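What People Hang on Their Walls: A Small Study of Rented Rooms in Brudbridge

Student project report, Domestic Spaces module
12 August 2018

Why I chose this subject

When I moved into my first rented room in Brudbridge, the landlord's rules took up a page and a half, and nearly half of that was about the walls. No nails, no screws, no tape that leaves a mark, no paint. I had a rolled-up map of the coast under my arm at the time, and I remember standing there wondering where on earth it was going to live. It spent that whole year behind the wardrobe. So when we were asked to pick a question about everyday homes, I already had mine: what do people who don't own their walls put on them, and how do they manage it?

I had expected to write about decoration and ended up writing a good deal about plaster, which my family has now heard more than enough about.

How I went about it

I put together a short questionnaire with 10 questions and printed 200 copies. Most were left in the mailboxes of three apartment buildings near the Zindale bus station, and the rest went to the laundry room and the front desk at Storkovari House, where a lot of first-year students live. By the end of April I had 134 of them back, which was far more than I had hoped for, and many had extra notes squeezed into the margins (one person had drawn me a whole floor plan, with the cat on it!).

The questions asked what was on the walls, where it came from, how it was attached, and whether the person had asked permission. The last one simply said "Is there anything you would like to hang but haven't?" and left four blank lines. I very nearly cut it to save space, and I'm so glad I didn't, as the answers there were the longest and the kindest to read.

What people hang

I had guessed that family photographs would come first, and they didn't. Landscapes did. Of the people who answered, 56 said that the largest thing on their wall was a landscape of one sort or another: a lake, a mountain, a beach, a field somewhere they used to live. Family photographs were common too, but they tended to be small and to sit on shelves or refrigerators, where nothing has to be fixed to the wall at all.

Quite a few of the landscapes had no personal story behind them. They came with the room, or from a thrift store, or from a roommate who had moved out and left them behind. People grew fond of them anyway. One tenant wrote that she had never been to the place in her picture and didn't know its name, but that she would certainly take it with her when she left – with or without the landlord's blessing.
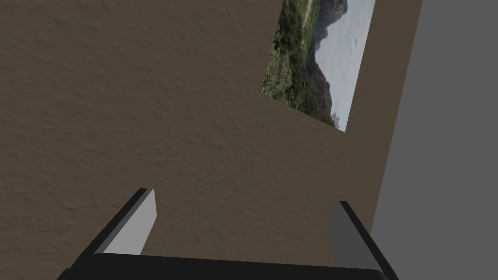 Color came up more often than I had planned for. I hadn't asked about it, but the margins were full of beige, cream, "hospital green" and one very heartfelt complaint about mustard. Several people said they had chosen a picture to argue with the wall color, usually something with plenty of blue. Others had gone the opposite way and looked for something quiet that would settle in.

How it stays up

Adhesive strips were the favorite method, followed by a single existing nail that had been there since before anyone could remember. In the older buildings the nail is treated almost as part of the furniture. People arrange the bed and the desk around it, and the picture goes where the nail is.

The strips do well on smooth, painted walls and badly on rough ones. I tested this myself on the walls of the Sánchez building, where the hallways are rough plaster and the kitchens are smooth. I used the same light frame in both places. In the kitchen it was still up after a week. In the hallway it came down on the second night, and I have apologized to the downstairs neighbors.

What I would do differently

I should have asked how long each person had been living in their room. Reading back through the answers, I strongly suspect that bare walls belong mostly to newcomers, but I have no way of showing it. I would also speak to a landlord or two. The rules I collected differ a lot from one building to the next, and I'd love to know how they came to be written.

As for the coast map, it is up now, on strips, on the smooth side of my kitchen door.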